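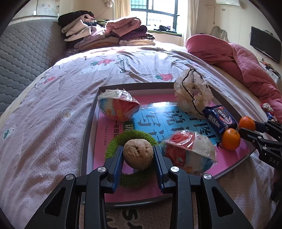 It was a bit like hearing the oven had been off the whole time the cake was in it, one home recorder told us when word came through that weeks of careful two-handed work might have to be done over. She'd been picking up small things in pairs most evenings after tea, a gripper in each hand, and said she'd been rather proud of how smooth she was getting.

She has plenty of company. Prutier, the Gruten firm that pays local people to record everyday handling jobs at home for training robots, has set aside 3449 recordings after finding a timing fault in Vunel, the program that joins up what the left and right grippers pick up during a session. Everyone affected should have had a message by now, and the firm says all of the recordings will be paid for at the usual rate, whether they turn out to be usable or not.

The trouble is easy enough to picture if you've ever watched a movie where the sound has slipped behind the actors' mouths. Each gripper keeps its own clock, and Vunel is meant to nudge the two back into line every so often. After an update in August it did that properly at the start of a session and then stopped doing it once the session passed 20 minutes, so anyone who likes to settle in and get a good long run done (and a lot of people do, once the tray is set up and the kettle's been on) ended up with one hand trailing the other. In the worst recordings the gap had grown to 90 milliseconds.

That mightn't sound like much, and for plenty of jobs it wouldn't be. A walnut wrapped in clear plastic film, held in ridged blue finger pads over a fuzzy green knitted ring, is really one hand's work, and the other gripper can be off near the mandarins without upsetting anybody. Passing something from hand to hand is where it bites. A robot that learns from the late version learns to let go before the other side has hold of it.

And that, sadly for a good many table tennis balls, is how the fault came to light. Ferrand, the workshop across the river where the recordings are tried out on a pair of bench-mounted arms, noticed that its machine had begun dropping things at the handover. Staff there went looking for a mechanical cause first, changed the finger pads on both sides and tightened everything that could be tightened, and it took them 3 days to come around to the idea that the arms were doing precisely as they'd been taught. During one of those runs an arm also closed on the rim of a tray and pulled it off the bench. The stop button was pressed straight away and no one was hurt, though the workshop has since put a line on the floor and asks visitors to stay behind it while the arms are powered.

Prutier's view is that the grippers themselves are sound. The firm is asking people to hang on to them, to keep charging them as usual, and to install the new version of Vunel before starting anything else. The new version checks the clocks all the way through a session and puts up an orange warning if they part company. Until it's on, two-handed sessions should be kept short, and anything with a handover in it should be left alone altogether.

Some of the 3449 may yet be rescued. Single-handed jobs are being sorted out from the rest and will probably go back into use as they are, and the firm is trying to work out the drift in the others by lining up the moments when both jaws touch the same thing. Where that can't be done, people will be offered the chance to record the job again, and paid a second time if they take it up.

There's a drop-in session at the Gruten library at 6 pm each evening this week for anyone who'd like a hand with the update. Bring both grippers, the charging cable and the phone you record with, and please use the side entrance, as the front doors are being painted.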